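Stories > Short Fiction > Work

The Trial Kit

11 Oct 2026 | By Ravindran Iyengar

The Caltis kit came on a 4-week trial, and by the second week everyone in the shop had an opinion about it.

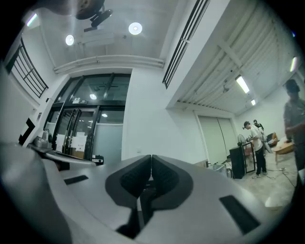 Gopinath said the fingers were fine and the price was not. He had the quote from Jancombe folded in his shirt pocket, and he had read it enough times that the crease was going soft. One hand-held gripper, one charger, 70 spare pads. After the trial it would be 511 a month.

"For a thing you squeeze," he said.

Murthy squeezed it. She liked the way the two pads met. She had used the Busum in February, at her last job, and its fingers closed a little crooked, so that you learned to come at everything from the left. After she quit she went on reaching for cups that way at home.

"It's what the arm learns from," she said. "You do the job with this, and later the arm does it."

"Then we pay twice. Once for you and once for the arm."

She wrote that down on the review form, under Other Comments. The form was due to Jancombe before the trial ended, and it asked about weight, comfort and noise. It did not ask what she thought would happen to the person holding it.

By late afternoon the log showed 147 good runs. Her wrist hurt. Gopinath came over and held out his hand, and she gave him the gripper. He picked up a roll of tape with it, set it down, and picked it up again.

"The Busum was heavier?" he asked.

"A lot heavier."

He did it once more — slower, as if someone had asked him to show them how. Then he took the quote out of his pocket and put it on the table.

"Ask them what it costs for a year," he said.

Comments (3)

dell_r: I've filled out that form. Mine had a box for noise too.

Gopinath Thomas: No relation to the man in the story, but I'd have kept the quote in my pocket.

marnie k: Did she send in the comment about paying twice? I wanted to know what Jancombe wrote back.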